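Table Linens and Blue Cloth: A Gallery from the Folding Room

Gallery | Gavevwood Linen Store

Gavevwood keeps its table linens, bed sheets and work clothes in one store on the ground floor. There are 677 pieces on the current list. Everything that comes back from the laundry is spread out, looked over, folded and put on a shelf before it can go out again. The pictures on this page were taken in the folding room in July. Click on any picture for a larger version.

The list was drawn up by Femke Van Damme, who took over the store from Koen Mulder. Koen had sorted by color. Femke sorts by size first and color second, and the shelf labels were changed to match. If you borrowed from us under the old system, your slip number is still good. The letter in front of it is the only thing that has changed.

White cloths

White is the largest group, with 213 pieces. Most are plain weave with a narrow hem. They are used for dinners, for the summer market and for covering furniture when the hall is painted. The oldest came from the Papadopoulos restaurant when it closed, and those are heavier than the rest and take longer to iron.

A white cloth is spread over the whole table before it is folded, so both faces can be checked. Small creases are left alone at this stage. Large folds are worked out toward the nearest edge by hand.
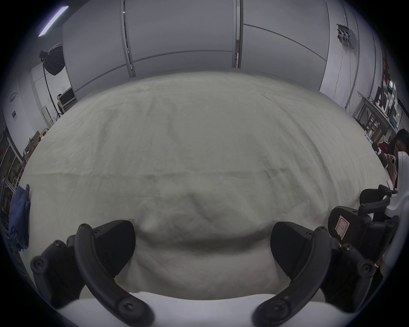
The check is for three things: stains, pulled threads and hems that have come open. Stained pieces go back to the laundry with a pin next to the mark. Pulled threads are noted on the slip and the cloth stays in use. Open hems go in the mending box, which Teun Verbruggen empties when it is full.

White cloths are folded in half lengthwise twice, then in thirds. The hem side goes to the back of the shelf. Cloths too large for one person to fold are set aside until a second person is free. In the past they were folded on the floor, but they picked up dust and had to be washed again.

Each stack on the white shelves holds 20 pieces. Taller stacks lean, and the bottom cloths get a hard crease that does not come out with a light press.

Green and blue

The colored cloths are used less often, mostly for displays and for the children's table at the market. They were bought in two lots from Oment, and the second lot came out slightly darker than the first. The two are kept on separate shelves so that a long row of tables does not end up in mixed shades.
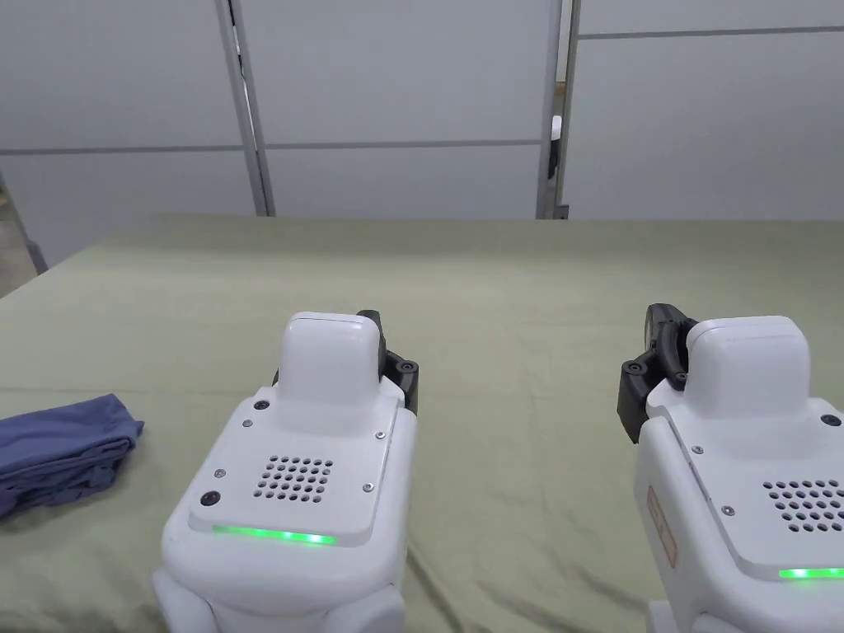 Green cloths are asked for most in spring, and blue ones all year. When both colors are being handled, the blue is folded and moved to the side before the next piece is dealt with. Sage green works well as a table cover, as it does here with the folded blue cloth lying on it near the left edge. Dark lint shows up on it quickly and can be brushed off before it gets into the stack. A white cover shows lint too, but it needs washing far more often.

Colored pieces are never left on the windowsill. We lost several reds that way, which faded in stripes along the folds. Anything waiting to be shelved goes into the closed cabinet, and the cabinet is emptied at five o'clock.

Dennis Nyaga tested both lots for color run before they went on the list. He soaked a corner of each in warm water and pressed it against a white rag. The greens were fine. Two of the blues left a mark, and they have a knot of white thread in one corner to show that they are washed alone.

Blue fabric and garments

Work clothes came into the store later than the linens, when the workshop on Brukuta Street gave up its own cupboard. They take more time than a flat cloth. Sleeves, bands and double seams hold creases, and a garment that is folded with its hem turned under will come off the shelf looking worse than it went on.

Sem Cuypers wrote the method we use now. The piece is laid flat, smoothed from the middle outward, and the hem is straightened along its full length. The lower edge is then brought up in one wide fold. Both ends of the fold are held while it is moved, so that it stays level. Buttons are closed first, but only the top and bottom ones. 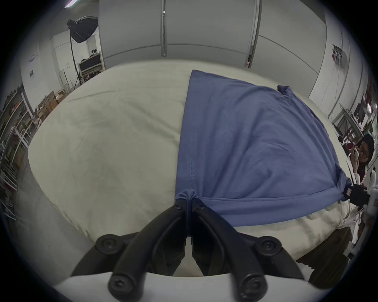 Blue fabric on a pale sheet, with a wide fold along the bottom and the stitched hem at left.

The width of the fold depends on the shelf. Garments go on the narrow shelves by the door, which were built for towels. A fold that is too wide hangs over the front and gets caught when the door is opened. Sem keeps a strip of cardboard cut to the right width, and there is a spare on a nail inside the door frame.

Borrowing

Linens can be borrowed by any group that uses the hall. Up to 200 pieces can go out at one time across all groups, so please ask early for large events. Write down the size of the tables and how far the cloth should hang at the sides. If you are not sure of the size, measure the top only and we will work out the rest.

Please return cloths unfolded, in the bag they came in. Do not iron them before they have been washed. Wax should be left on the cloth and pointed out to whoever takes the bag.

Garments are lent by the day and must be signed for by the person wearing them. The sign-out sheet is on the inside of the cabinet door.

More galleries: The mending box | Shelves before and after | Summer market tables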